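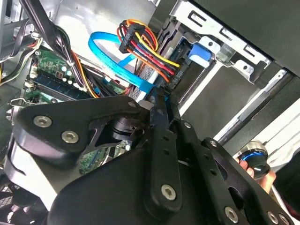

**From:** Silvan Hauser
**To:** skitwood-players list
**Date:** Sun 17 July
**Subject:** Re: Level 300 and the answer file

Gearóid Quinlan wrote:

> I'm stuck on 300 in Skitwood. The clue is "Kept by a clock or a drummer" and there are four boxes. I put in TIME and the game won't take it. The answer file on the list page says TIME for 300 too. I have tried it in capitals and small letters and I have restarted the tablet.
>
> Also, my coin count went from 990 to 37 after the update. I did buy a few hints in May but nothing like that many. Has anyone else seen this?
>
> One more thing. Is there an answer file for the Geraghty pack yet? I can only find the first half.
>
> Gearóid

Gearóid,

The answer file is for the old numbering. The last update put a new level in at 212, so every level after that moved up by one. What you see as 300 is 299 in the file, and the answer is BEAT. TIME goes in at 301, where the clue is "It flies, but has no wings." The two clues are close enough that I can see how you got there.

If you use the file for anything past 212, look one line up. I will renumber it when I have checked the rest of the levels. There are 1003 in the game now and I have only gone through the first 300 with the new version, so please don't change the file yourself yet. Two people edited it at the same time last time and we lost the Cerkby levels.

About the coins. Check which profile you are in. The update made a second profile on my phone and opened the game in that one. Go to the main menu, tap the small head in the corner, and see if there are two names listed. If there are, pick the other one and your coins should be there. Don't play any levels in the new profile first. When I did that, the game asked me to merge them and kept the lower count.

If you only have one profile, write to support from inside the game with your player number. They gave mine back, but it took two weeks and they asked for the number twice.

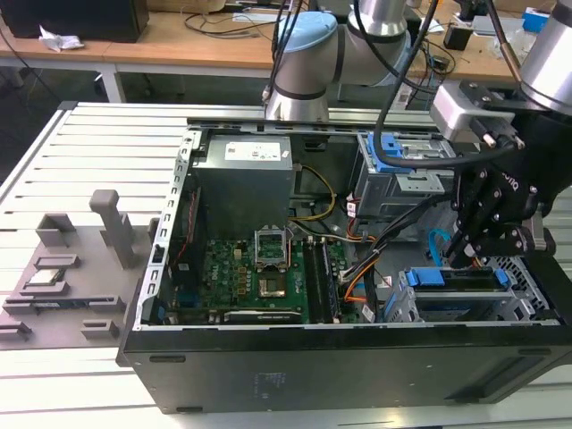
*Dell board in the open tower, CPU socket empty.*

The Geraghty pack is half done, as you found. These are the ones I have past the end of the posted file:

- 51: LANTERN
- 52: PEPPER
- 53: OAR
- 54: not solved, seven letters, I have _ A _ _ _ E T
- 55: SHOELACE
- 56: MARSH
- 57: THIMBLE
- 58: TOAST (BREAD also fits the boxes but is wrong)

For 54 the clue is "Holds the picnic, or holds the wicker together." I tried BASKET with an S on the end before I noticed the last two letters were fixed. I don't want to spend 60 coins on a letter. If anyone has it, send it to the list and I'll add it.

The Rimville pack is complete and I have checked it against the new version. No numbers moved in that one. The spelling of level 18 did change, from GREY to GRAY, so if the old answer is refused that is the reason. It only matters if you are starting the pack over.

Please put the pack name in the subject line when you ask about a level. We had three threads last month called "stuck on 40" and they were for three different packs.

Also, the daily puzzle resets at midnight by the clock on your device. Changing the clock to get the next one early used to work. It now locks the daily for a full day, so I'd leave it alone.

Silvan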